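Nadja Wyss
Third evening with the kitchen cabinets in our flat. Today it was only hinges.

One door on the wall unit was hanging lower than its neighbour. I turned the side screw first — wrong one. The back screw moves the height on these Prikholm hinges.

Gudrun Magnusson told me to loosen both hinges before lifting the door. She was right, it took two minutes.

Next are the drawer fronts. I have 50 screws left and all are too short.

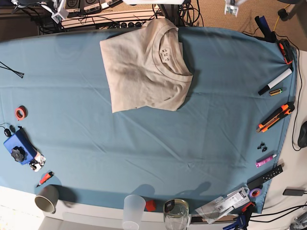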